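Over-by-Over Win Probability in Limited-Overs Club Cricket
Student project report, Sports Analytics option
6 Feb 2026

1. Background

Win probability models are well established in professional limited-overs cricket, where ball-by-ball records go back many seasons. Club cricket has far less data. Scorebooks are often kept by hand, only some leagues publish over-by-over totals, and pitch quality varies a great deal from one ground to the next. This project looked at whether a simple model, fitted only to club scorecards, could give usable win probabilities during the second innings of a 40-over match.

The data came from the Jeltura League, which has 10 member clubs and plays on Saturdays and public holidays between May and the end of summer. The league keeps its scorecards in an online archive run on a scoring package called Fonura. Matches decided by a rain rule were left out, as were matches in which either side fielded fewer than nine players.

2. Data preparation

The Fonura export gives one row per over, with runs, wickets, extras and the name of the bowler. Three problems came up early.

First, the scorers at Manole recorded wides in the bowler's column in the older files and in the extras column in the newer ones. Totals were correct in both cases, so the over totals were used and the bowler column was dropped. Second, some innings had an over missing. Where the next cumulative total was available, the missing over was filled in from the difference. Where it was not, the match was removed. Third, retirements were sometimes entered as wickets. These were checked against the batting card and corrected by hand, which took longer than any other step.

Each remaining over in the second innings became one observation. The recorded variables were runs still required, balls remaining, wickets in hand, and the ground. The outcome was whether the chasing side won. Ties were dropped.

3. Model

A logistic regression was chosen as the baseline. Its inputs were required run rate, wickets in hand, balls remaining, and the product of required rate and wickets in hand. The interaction term was included because a high required rate matters less to a side with most of its wickets left.

Observations from the same match are not independent, so ordinary standard errors would be too small. They were replaced by a bootstrap over whole matches, with 1000 resamples. The data were divided by match into a fitting set and a test set, so that no match contributed overs to both.

A second model added an effect for each ground. The ground at Flelis has a short boundary on the pavilion side and a slope toward the other, and its first-innings totals are well above those elsewhere in the league. The ground effects were shrunk toward zero with a ridge penalty – without it, the estimates for grounds with few matches were unstable and changed sign between resamples.
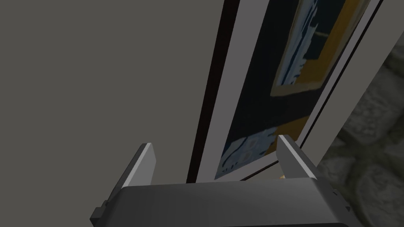

The penalty was selected by cross-validation on the fitting set only. The test set was not used until both models had been fixed.

4. Results

Both models ranked match situations sensibly. Wickets in hand carried more weight than expected in the first half of the chase, and required rate dominated in the final 10 overs. The interaction term was negative for the baseline in nearly all resamples, and its interval did not include zero.

Calibration was good in the middle of the range and weaker at the ends. When the baseline model gave the chasing side a very high chance of winning, the side won less often than predicted. Reading through the scorecards for these cases showed a common pattern: a side well ahead of the rate lost two or three set batters, and the lower order could not score at even a modest rate. Batting strength drops off faster in club cricket than in the professional game, and a plain count of wickets in hand does not capture this.

Adding the ground effects improved the log loss slightly. Most of the improvement came from matches at Flelis, where the baseline had been too pessimistic about chasing sides. At the remaining grounds the two models gave almost the same curves.

5. Limitations

The model does not know who is batting. Player ratings would be the obvious addition, but many players in the archive appear under more than one spelling, and matching them was outside the time available. Weather and pitch condition are also missing. The toss was recorded in too few matches to be used.

The decision to exclude rain-affected matches probably removes more low-scoring games than high-scoring ones, so the results should not be applied to shortened chases.

6. Further work

A spline on wickets in hand would allow the sixth and seventh wickets to count for more than the second and third, and could correct part of the calibration error at the high end. The Manole files should also be re-entered with a consistent treatment of wides, so that bowler data can be used. The cleaning script and the list of excluded matches are included in the project folder, together with the hand corrections for retirements.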